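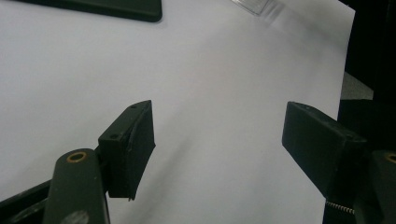

Figure 4. View from the hand-held gripper with the fingers apart over a sheet of white paper. The green finger pads, the two links with their brass bushings and the small spring are all in the camera's view.

4.2 Comparing finger pads on thin, flat objects

The tests in Section 4.1 used boxes and bottles, which any of our pads can hold. Paper is harder. A sheet lying flat gives the fingers no side to press against, so the pads have to pinch up a fold or catch the edge. We used paper to compare two pad designs on the same hand-held tool, and then to check whether the camera view was good enough for a learned controller to do the same job.

The first design, which we call the block pad, is the one mounted in Figure 4. It has a flat inner face and is attached with screws. The second, the Siltivholm pad, has a thinner tip and a softer face. Both were fitted to the same links and closed by the same trigger. Changing a pair meant taking out the screws and setting the tips level again against a straight edge. Hòa Trình did all of the changes so that the alignment would not vary from one person to the next.

Each trial began with the fingers open and the sheet flat on the table. The operator lowered the tool, closed the fingers, and lifted. A trial counted as a success if the sheet cleared the table completely and stayed in the fingers until the operator opened them. A sheet that tore, slid out, or dragged a corner on the table was a failure. Creases were noted but did not count against the trial. Annatjie Zulu and Hiếu Kiều operated the tool and took turns after every block of trials. We recorded 670 trials in all, of which 149 were set aside for checking the controller and were never used in training.

The Siltivholm pad did better when the operator aimed for the middle of the sheet. Its face bent a little on contact and pulled the paper into a fold. The block pad tended to slide over the surface there, and the operators had to push down harder to get the fold started. At the edge of the sheet the order was reversed. The stiff end of the block pad went under the paper cleanly, while the softer tip folded back on itself when it met the table at a low angle. Neither operator preferred one pad for both kinds of pick.

Wear was also different. The block pads had small marks near the tips and a rough lip on one side, and we kept using them in that state. A fresh pair gave no clear gain on edge picks. The soft pads lost grip sooner, and we replaced them after every 80 trials. We did not test whether cleaning them would have worked as well.

The camera on the tool moves with the fingers, so the pads stay in nearly the same part of every image. This made labeling simple, but paper is a poor target for vision. Figure 4 shows the problem. Most of the sheet has no texture, and the strongest cues are the straight edge on the right, where the paper meets the dark background, and the soft band of shading that crosses the sheet. An early version of the controller treated shading of this kind as an edge and closed on it. We lowered the contrast at random during training, and these false closings became less common. They did not go away.

We ran the controller on the Flosteck arm with each pad in turn. Results followed the same pattern as the hand-held trials, with the block pad ahead at the edge and the Siltivholm pad ahead in the middle. The arm had more trouble than the operators with height. A person feels the table through the handle and eases off, but our controller had only the image to go by, and over plain white paper the image says little about distance. Nadja Egger added a contact switch at the wrist, which stopped the arm from pressing too far. All arm results reported in Section 5 were taken with the switch in place.

We kept the block pad for the remaining experiments. Most of the household objects in Section 5 are picked from an edge or a side, and the pad could be left on the tool for a full session without being changed. The mid-sheet picks are reported separately with the Siltivholm pad.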